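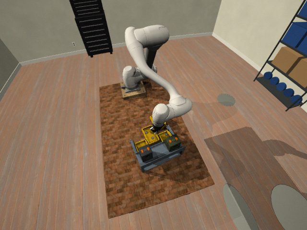 Simulation view of the Ulter kitting cell, with the arm over its parts bins and two boxes on the tray. (Image: Brosico)

USTMONT — Brosico will hand the dullest job in its Ustmont plant to a robotic arm this May, and so far the people who do that job have raised no objection.

The arm, part of a bench-sized cell called Ulter, will pick small round parts from bins and set them into kits. Ustmont packs 2686 kits a week, all of them by hand, most of them by people thinking about lunch.

Brosico built the cell in simulation first and ran 252 trial layouts before ordering a single bolt. The virtual room got wood plank flooring and a brick-patterned mat, a nicer finish than anything on the real shop floor. Requests to carry the decor over have been noted and declined.

"I've packed kits for five years and I can do it asleep, which my supervisor would like me to stop saying," said Jerome Tiongson, kitting lead at Ustmont. "I'd sooner check the work than be the work."

Tiongson and his crew will move to inspection, bin loading and changeovers at the same pay or better. Each will get 208 hours of paid training, including time on Umali, the software used to plan the arm's moves. No jobs will be cut. The crew also won the right to name the arm and is on its third ballot.

Staff can try the simulation in the break room every Thursday at 2 p.m. Bring your own coffee. The machine there is also automated, and opinions on it are mixed.

Brosico makes and packs small hardware kits for repair shops.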